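Chapter 4
Filling the House: Tickets, Runs and the Second Week

I got my first box office job because I could count change fast, and I thought selling tickets meant sitting behind glass and smiling. Then a small touring musical called Truken came to the Ilard, our 600-seat house, and I learned how wrong I was!

The show was booked for 13 performances. Opening night sold out (friends, family, the local paper), and by the second week we had 60 people in on a rainy evening, all of them spread out like they were avoiding each other. The cast could hear every cough.

So what do you do? You can cut prices, you can move people forward into the good seats, or you can close the balcony and make the room feel smaller. We tried all of it, in the wrong order, and I'll take you through each one in this chapter - including the price cut, which annoyed everybody who had paid in full.

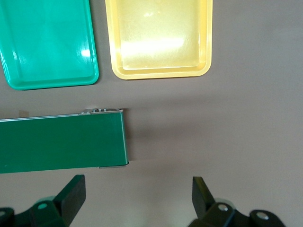
Before we get to pricing, though, you need to know how a run gets booked in the first place. A producer and a theater agree on a split of the ticket money, and often on a minimum the theater will get no matter what. The Vititz, across the river, asked for its minimum up front. The Shih took a bigger share and no minimum, and I'd have picked that deal for a new show every time.

4.1 Who Gets Paid First

Let's start with the 2 kinds of contract you'll see most often.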